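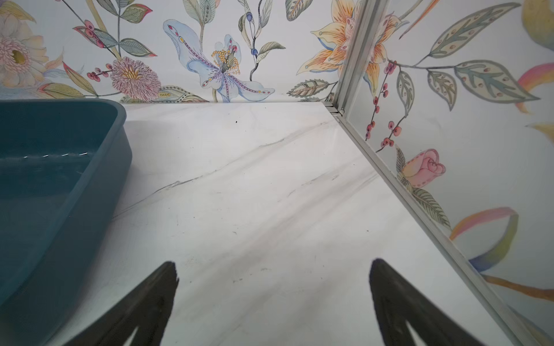 Workbench Kits / Enclosures

Porna Bench Enclosure for Two Small Arms

Made by Skudex, Sedgwick
Frame kit: $190
Panels, top and arm plates sold separately
Usual wait: one to two weeks

The Porna is a three-sided bench enclosure for a pair of small robot arms. It gives you a back wall, two side walls, a flat work surface and a front rail to bolt the arms to. The front and the top stay open. It was drawn up for a spare room and is now also in use at the shared workshop in Sedgwick, on an ordinary bench that has to be cleared for other people now and then.

The kit is meant for people who already have arms, or are building them, and are tired of clamping them to the edge of a desk. It is sold as parts. You cut nothing if you buy our panels. If you use your own panels you will need a straight cut on each one, and a hardware store will usually do that for you.

What comes in the frame kit

Silver aluminum posts for the corners
Front rail with parallel grooves, full width
Thin back rail and side rails for the edge of the top
Corner brackets, bolts and groove nuts
Four rubber feet
One hex key
Printed assembly sheet

The frame on its own weighs 3,914 grams. One person can lift it with the panels off. With the panels, the top and both arms fitted, get a second person to help, and lift by the rail and the posts. Don't lift it by the arms.

Work surface

The top is a single flat board with a printed marble pattern, white with gray veins. It drops in from above and is held by the rails around its edge. We also sell it in plain white and plain gray for the same price. The marble has been the most popular so far. Small marks and scuffs don't stand out much among the veining, which matters if your grippers touch down as often as ours do.

Wipe it with a damp cloth. Don't use acetone. Tape residue comes off with a little cooking oil and then dish soap.

The board is not rated for heat. Put a mat down before you solder on it, and don't set a printer hot bed on it.

Wall panels

Panels slide into the posts from above and stop at the rail. They are white on both sides. The floral version has a wallpaper print bonded to the inside face: large flowers, berries and leaves in pink, orange, blue and gray-green on a pale ground. Tracey Staniforth picked the paper for the first unit, and so many people asked for it that we kept it in the catalog.

If you want to paper your own, use ordinary paste-the-wall paper and trim it a little short of the panel edge. A full-width paper will jam in the groove. Let the paste dry overnight with the panel lying flat. Glossy papers throw back a lot of light from an overhead lamp, so test a scrap first if you plan to use cameras.

The walls also stop parts from rolling off the back of the bench. They are not a safety guard. An arm moving at full speed can push a panel out of its groove, and the open front gives no protection at all. Keep the power switch where you can reach it without leaning over the work.

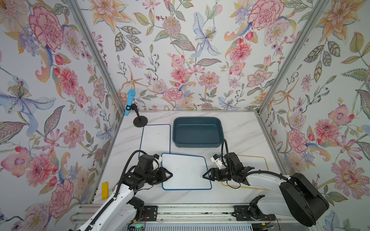 Mounting and Wiring

Arms bolt to the front rail through flat black plates, one plate per arm. The plates slide along the rail until you tighten them, so the distance between the two arms is up to you. We set ours far enough apart that the grippers can face each other over the middle of the table.

The current plate was drawn by Harish Pai and replaces the printed one we shipped until last November. The printed plate worked, but the bolt holes wore oval after a few months of use and the arm base would start to rock. If you have the older type, write to us with your order number and we will send the new pair for the cost of postage.

Each plate has 16 holes. Four take the rail bolts and the rest are there to match different arm bases. The drilling drawing is on the back of the assembly sheet. If your base doesn't match any of the hole sets, the plate can be drilled again with a normal metal bit. Clamp it down well and go slowly.

To fit a plate:

1. Put the groove nuts into the rail before the end caps go on.
2. Lay the plate over the nuts and start all four bolts by hand.
3. Slide the plate to where you want it and tighten in a cross pattern.
4. Bolt the arm base to the plate.
5. Turn the arm slowly by hand through its full travel, power off, and check that it clears the posts and the walls.
6. Go over all the bolts again after the first day of use.

Step 5 is the one people skip. Check the elbow and the cables as well as the gripper. An elbow can swing out wider than you expect when the gripper is pulled in close to the base.

Cables

Leave slack. The arm cables need enough length to loop up and over at the wrist without going tight at the far end of the reach. We run ours loosely along the links and then down past the rail to the bench. A short cable will work on the bench test and then pull its plug out the first time the arm stretches toward a back corner.

Small boards can go under the front rail. There is room there for a controller board, and you can see its status light from where you stand. Use standoffs so that the board does not touch the aluminum. Thin power wires should be tied off close to the connector. Loose ones get caught on sleeves.

Keep the power wires and the camera cables apart if you can. We had dropped camera connections for a week and moving one USB cable to the other side of the post cured it.

What fits on the table

People ask about usable space more than anything else. The table will hold a tray, a couple of small whiteboards and a few loose objects with both arms in place. A desk microphone stand with a round base fits in the back left corner, clear of most of the work, though you should tell your software it's there. Tall things belong at the back. Flat things can go anywhere you can reach.

Allow 100 mm between the edge of the work and the nearest wall if you are using grippers with angled fingers. Closer than that and the wrist has to tip back to get in behind the object, and the wrist camera then sees mostly wall.

Trays with rounded corners and raised sides have been good for two-arm practice. The rim gives the fingers something to close on, and the sides are stiff enough to be handled from both ends. 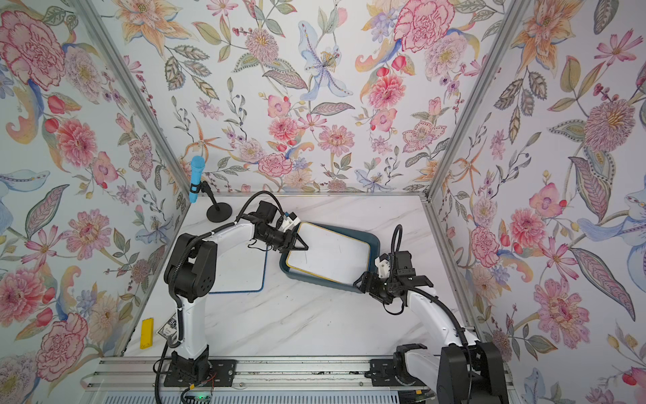

Start with the tray empty and add weight later. A board laid inside it is a fair next step, as it will slide if one side comes up ahead of the other, and you find out quickly whether the two arms are keeping time. Run it slowly. Two grippers on one stiff object will fight each other if their positions are even a little off, and the motors get warm. Lower the grip force until the tray just stays put, and stop if you hear either arm buzzing.

Whiteboards are useful on their own too. They lie flat, the borders are easy for a camera to pick out, and you can write on them and wipe them again. Picking one up off a smooth table is harder than it sounds. Letting it overlap another board by a little gives the finger an edge to get under.

Options and prices

Frame kit: $190
Wall panels, set of three, plain white: $64
Wall panels, set of three, floral: $82
Top, any finish: $48
Arm plates, pair, with bolts: $36
Extra groove nuts, bag: $5

We don't sell arms, grippers or cameras. Grustov carries the rail in other lengths if you want a wider front, and their nuts fit our grooves. A wider rail also means a wider top, and we can't supply that.

Assembly time

Allow an afternoon for the frame and panels, more if you are papering your own. Do it on the floor or on a bench you know is flat. A frame built on a crooked surface will come out crooked, and the top will tap at one corner every time an arm moves. If yours does that, loosen the corner brackets, press down on the high post and tighten again.

Known problems

The right rear bracket on early kits was supplied with a bolt that is slightly too long. It bottoms out before the joint closes. Add a washer or ask us for the shorter bolt.

Panels can rattle in a dry room. A strip of felt tape in the groove stops it.

The rubber feet leave marks on painted benches. Put a sheet of card under them.

Collection and returns

Orders can be picked up from the Sedgwick workshop by arrangement. Unused kits can be returned within 30 days. Papered panels and drilled plates can't be returned. For spares, give the part name as printed on the assembly sheet.

Page updated 30 May 2024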